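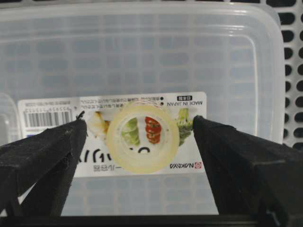
# Frosted food storage box, large

**Stocked by Zatideck, Jurthorpe branch**

A big rectangular plastic box with rounded corners and a thick molded lip. The plastic is milky, so you get a fair idea of what you own without having to look it in the eye.

The label shows cabbage or lettuce, broccoli and sliced tomatoes, all looking better than anything in my crisper. It also says MADE IN JAPAN, and most of the rest is in Japanese. We leave the label on. Yeshi Mekonnen will read you the small print if you call before noon, and she does not skip lines.

- Price: 3000 points on the Drelley card, or ask at the counter
- Limit: 2 per customer
- Delivery: Jurthorpe and Araya, usually within 4 working days
- Lid: sold separately – yes, we know

## What people put in it

Vegetables, in theory. The one in our stockroom holds clear tape, dispenser and all, and has never met a cabbage. Tape does well in a box like this. You can spot the roll through the side, and the lip gives you something to grab when you pull the whole thing off a shelf. 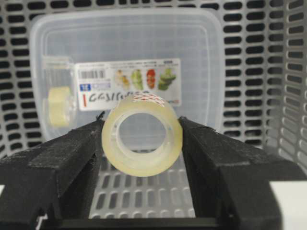 Liette Campbell bought hers for salad and now keeps 200 seed packets in it, filed by month up to February, where her interest ran out.

Wash by hand before first use if food is still the plan. If the label has to go, soak it overnight and peel from a corner. Returns are fine with the label on. With it off, you own a box.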